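Notebook, March, afternoon session
Teleop demos, shelf and bin task, black moulded covers

Wumpini Atinga on the headset and gloves, me on the recorder. Same task file as the Hviid runs: cover off the yellow shelf, over to the clear bin, or the reverse. Target for the afternoon is 16 clean demos. Arm gains as left by Fanberg, hand grip limit at 60 per cent.

Head height lowered by 4 cm before the first take. At the old height the operator lost sight of the near shelf edge behind the right forearm and had to guess the last bit of the reach.

Right hand comes in palm down and closes from above. Left stays up and open until the right has settled. Wumpini tried both hands at once in the warm-up and the arms crowded each other over the shelf, so one at a time from now on.
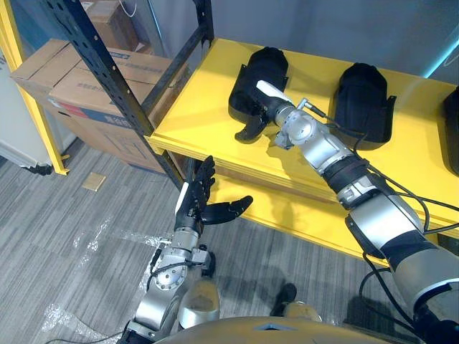

Grip from above

Fingers tend to land on the domed part of the cover and slide outwards. It goes better if the thumb is brought under a side flap first and the fingers closed second. The glove mapping makes this awkward: the operator's thumb has to travel further than feels natural before the robot's thumb moves at all. Six takes thrown out for this. Zolby retargeting config has a thumb scale value which we have not touched yet. Will raise it one step and record a separate set so the two don't get mixed.

Wrist view is dark for most of the reach. Exposure is on auto and follows the bright yellow of the shelf whenever any of it shows.

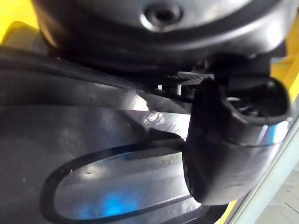
Fixed exposure would probably be better for training, but it has to be the same value for every session, and the Kosodton set was all recorded on auto. Left on auto for today. To be decided before the next batch.

Latency felt fine to the operator. One dropout on the left glove, recovered by itself, take marked bad. 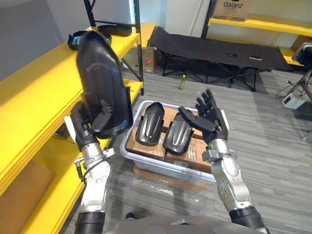

Labelling needs tightening up. At present we have "pick", "carry" and "place", and the carry label starts whenever whoever is annotating feels like it. Proposal: carry starts when the cover is clear of its support and ends when the hand begins to open. The idle hand wants a label as well. With the left gripping a cover upright and the right waiting open by the rim of the bin, the right is in a ready pose, and the policy should learn it as one. Boxes inside the bin bring the covers up near the rim, so the reach is short; a deeper bin will need its own demos.

To do
Thumb scale up one step, new set
Fixed or auto exposure, ask Wumpini
Rewrite label sheet
Replace left glove cable
Repeat the 6 rejected takes before changing anything else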